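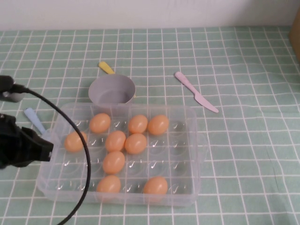
Riaan Nkosi escribe que hemos sido injustos con *Clernitz*, que la película «está funcionando de maravilla» y que basta con mirar la recaudación por sala del primer fin de semana. La he mirado. Es una cifra bonita, como casi todas las medias por sala cuando una película se estrena en 40 pantallas bien escogidas: centros de ciudad, sesión de las ocho, dos pases con el equipo presente y público que ya venía convencido de casa. Con esas condiciones también tendría buena media el documental de mi cuñado sobre canteras.

El problema viene después. La distribuidora, Visser, amplió a 64 pantallas en la segunda semana y dejó de mandar el dato por sala. Pasó a mandar el «acumulado», que tiene la ventaja de que nunca baja. Pedí el desglose y me contestaron con una nota en la que salía tres veces la palabra «fenómeno» y ninguna vez la palabra «espectadores». Volví a pedirlo. Sigo esperando.

Tumelo Du Plessis, que programa dos salas y no suele quejarse, me contó que en la suya el pase de las cuatro de la tarde se mantuvo por contrato, con la sala casi vacía. No digo que sea así en todas partes. Digo que, si en todas partes fuera mejor, Visser ya lo habría puesto en un cartel.

Sobre la película en sí, repito lo que puse en diciembre y no le quito una coma: la primera hora está bien, Enikő Gál aguanta planos larguísimos sin hacer apenas nada y eso tiene mérito, y luego llega el tramo del balneario y aquello se convierte en otra cosa, peor iluminada y con mucho más violonchelo. Riaan dice que el balneario es lo mejor. Pues muy bien, para eso están las cartas.

Lo que no compro es la campaña. Se ha vendido *Clernitz* como la obra pequeña que crece gracias al boca a boca, y resulta que el boca a boca tenía agencia. Hubo 12 preestrenos con invitación, una encuesta a la salida en la que no he conseguido saber quién preguntaba ni a cuántos, y un tráiler nuevo con frases sueltas de críticas. Una de esas frases es mía. Escribí «hipnótica durante una hora, interminable durante la siguiente». Adivinen qué palabra llegó al tráiler.

Tampoco me creo del todo el anuncio de que Ledon, la plataforma, ha pagado «una cantidad récord» por ella. ¿Récord de qué? ¿De la casa, del año, del género? Kenji Iwasaki, productor ejecutivo, habló en la presentación de un acuerdo histórico y se marchó antes del turno de preguntas. Puede que el acuerdo sea estupendo. Una cifra ayudaría.

Ahora toca la siguiente, *Plernel*, del mismo equipo y con Roscoe Mahmoud de protagonista. El comunicado ya asegura que es «la película más esperada de la temporada», aunque todavía le falta el montaje y, que yo sepa, el final. La veré, claro, y pagaré la entrada, como pagué la otra. Si a la segunda semana me mandan la media por sala, la publico aquí entera, sea la que sea. Y si alguno de ustedes trabaja en un cine y tiene datos de *Clernitz* entre semana, escríbanme. No hace falta que sean malos.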